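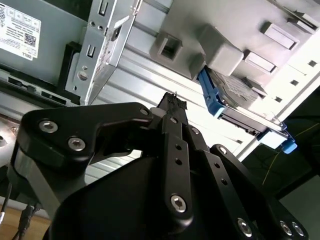

wrist cam, small black connector in the fingers, inside the Dell

To: teleop list
Date: 2018-08-06
Subject: Re: [teleop] how many demos before you train?

> We are at Tilton and just starting on PC take-apart, driving the
> arm by remote. Did a few by hand guiding first but the hands get
> in the view. How many runs did you record before training on
> anything, and do you keep the bad ones? Also is the wrist view
> enough on its own?

Quick answer as I'm off in a minute. 226 runs kept for Jenum, all by remote control. We did try pushing the arm round by hand in July, gave up after 39. Fine for big moves, hopeless for connectors – you end up steering with your shoulder and the fingers go in at a daft angle. None of those are in the 226.

Bad ones: keep them, but in a seperate folder. A run where the driver misses, backs off and has another go is not a bad one. Those are the most useful we've got. Bad means wrong part or somebody hit stop.

Do the holders as their own task. We had them tacked on the end of the long runs to begin with and everyone was tired by then, sloppy driving, and the arm learns sloppy. Short runs, swap driver every 9.
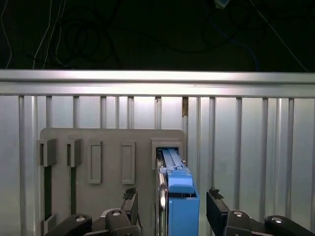 blue cartridge going into the right-hand holder, wrist cam

Go slower than feels right near the holder. If you pause to think, keep the pause short or cut it after, otherwise the thing learns to sit there. Ours did. Six runs of it just hovering, very annoying.

Wrist view on its own – no. Good for the last bit when you are lining up, useless for knowing where you are over the case. We record a fixed one as well and the drivers have both up on the screen. New people stare at the wrist one the whole time, tell them not to.
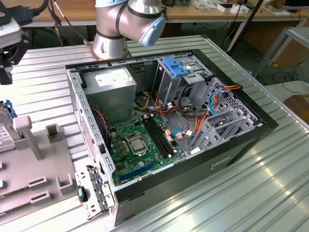
Other thing, put the case down at a slightly different angle between runs. Not much, just dont let it go back to the same spot every time. Du Plessis asked the same on here a while back and I think they taped theirs down and were sorry later.

Settings file for the hand controller is the Flondano one with the speed turned down, can send if you want it. Not today tho.

Got to run, shout if any of that makes no sense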